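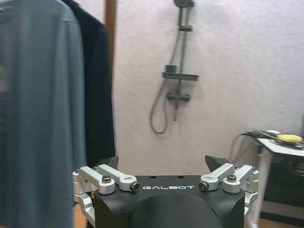 Canceling the Gym, a Progress Report

Tue 28 September
Posted by the management (me)

I joined the Dandomach gym in March because they were offering the first month free, and I have now been trying to leave for longer than I ever went. I went 8 times. One of those was to ask where the towels were.

You can join Dandomach from your phone while waiting for a sandwich. Leaving is a different department. The website has a page called "Pause or Change Your Journey," and if you scroll past the pausing and the changing there is a small gray line telling you to visit your home club in person. My home club is the one in Vavville, which closed in the summer and is now a place that sells hot tubs. The hot tub people were very nice about it.

So I called. I was on hold for so long that I learned the whole song, including the part where the flute comes in, and then a recording told me the office had closed for lunch. At ten past four.

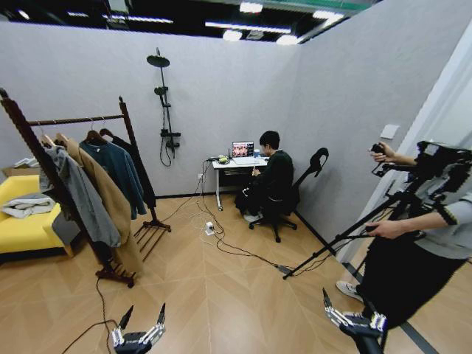

The second call got me a human being, who said I could cancel by mailing a letter, as long as it had my member number on it. My member number is on my key tag. My key tag was, at that point, on a set of keys I'd given to my sister so she could feed the cat. She had taken it off because it was ugly. Fair.

I wrote the letter anyway and drove it over to the post office in Greco, where certified mail costs more than I'd like, and I kept the receipt in the drawer with the takeout menus. Two weeks later I got a cheerful email saying they were sorry I was thinking of leaving and had upgraded me to Platinum.

Total so far: $234 in dues, plus a $5 "club improvement fee," so $239 to improve a club that is full of hot tubs.

My bank says it can block the charge if I fill out a form. The form wants the merchant's street address. I put down the hot tub store.

In the meantime I've been walking to the Prutia bakery and back most mornings, up the big hill and everything, and my knees feel better than they have in years. I do buy a bun when I get there.

Last updated: still a Platinum member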